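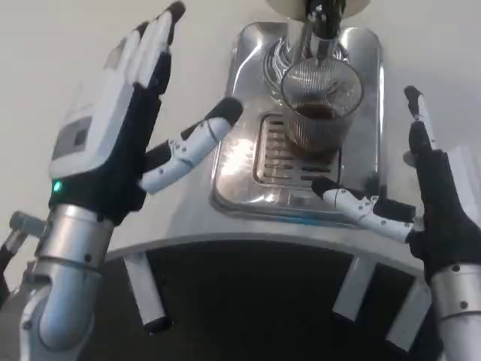 Robotic hands on either side of a glass cup of coffee at an espresso machine.

Last updated: Thursday, October 26, 2023

The Grisine open day is a public demonstration held each March by Grisine, a robotics workshop in Thibodeaux. It is best known for the coffee demonstration, in which a two-handed robot called Zomby serves espresso to visitors. The event has drawn interest from the trade press and a fair amount of doubt from people who have stood in line for it.

Format

Visitors are admitted in groups of 28. Each session lasts 50 minutes, most of it a talk, and the coffee demonstration comes last. Zomby has jointed fingers and a thumb on each hand and is meant to take hold of an ordinary glass cup without a special holder. The workshop describes the routine as "unassisted." The printed program uses the same word but does not say whether a person is guiding the arms from another room, and staff have given different answers when asked.

Reported results

Grisine states that the robot completed 55 servings at its most recent open day. The figure has not been checked by anyone outside the workshop, and no count of failed attempts was released. A serving is also not defined — it may or may not include cups that were moved but never handed over.

Criticism

Barrett Iwasaki, who attended seven sessions for the newsletter Stanilora, wrote that the cup stood in the same spot every time and that requests to move it were turned down. He argued that an espresso machine already does the hard part of making coffee, and that the demonstration shows very little about how the hands would manage in a real kitchen. Grisine replied that the fixed layout was needed to keep the line moving. It has not said whether the layout will change.

7 comments · 50 shares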